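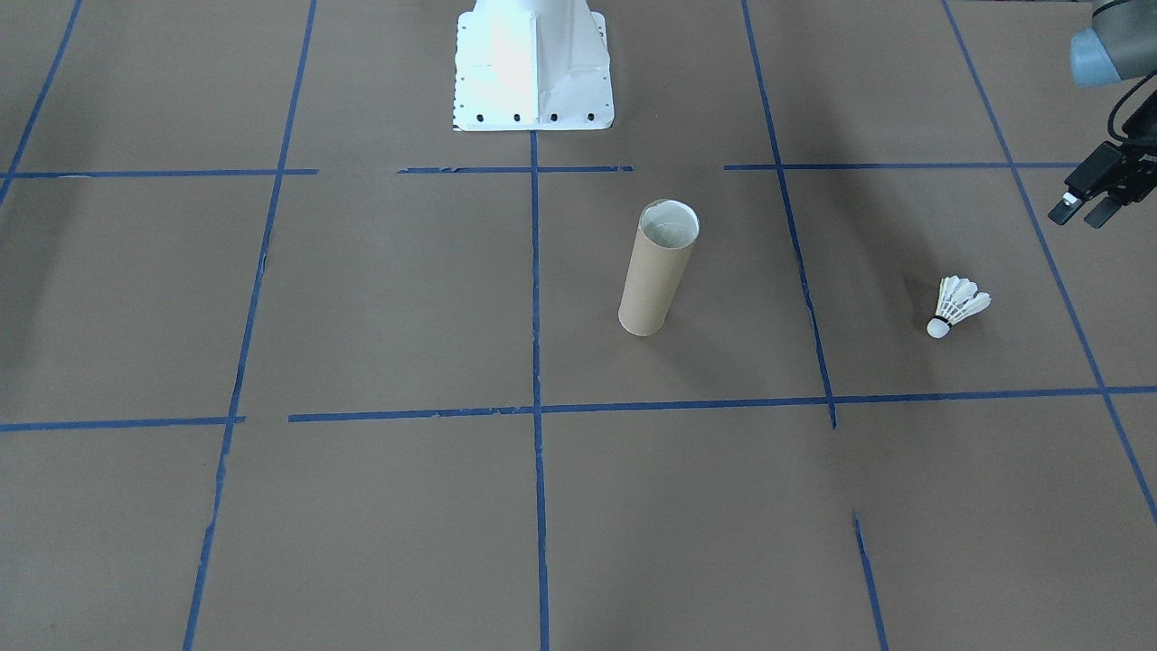 *Handout 4: cardboard tube standing on the papered and taped work surface.*

## Before you sit down: the tube, the paper and the grid

Hello again, and welcome to the second half of the Stimbridge drawing and making course. I've kept the subject very plain on purpose (sorry to anyone who was hoping for fruit). We're going to spend two hours with a cardboard tube, the sort you get in the middle of a paper towel roll, and I promise there's more in it than you'd think.

First, the surface. I like brown kraft paper under everything. It doesn't glare, it takes pencil notes, and when it gets mucky you roll it up and start again. Tape it down at the edges before you do anything else, and smooth it from the middle outwards.

Then the grid. Blue painter's tape is my favourite because it peels off cleanly if you're gentle – pull it back low and slow, never straight up. Lay the long strips first, then cross them. Mine are never perfectly square and I've stopped fretting about it, but do press the crossings down well, as those are the bits that lift.

### Placing the tube

Stand it on one end inside a cell, somewhere near the middle of the surface. The one in the picture sits just right of the central line, and you'll notice it leans a bit to the right towards the top. Lovely! A slight lean is much nicer to draw than a dead straight upright, and it gives you something to measure against the tape.

Things I'd like you to look for:

- the open top, where you get the thin rim of card and that paler grey lining inside
- how close the tan of the tube is to the brown of the paper (brown on brown is harder than it sounds, so squint)
- the shadow at the base, which is soft and very faint – please don't go in with a 4B straight away

### What to do

Draw the grid lightly on your own sheet, then place the base of the tube in its cell before you even think about the top. Most of us start with the rim and run out of paper. Once the base is right, find the lean, then the rim, and leave the shading until after the tea break.

For homework, do the same tube again lying on its side. The heavier paper is fine if you have some, and there's a 300 gsm pad in the Lucero room if you don't. Bring both drawings in September and we'll pin them up next to each other.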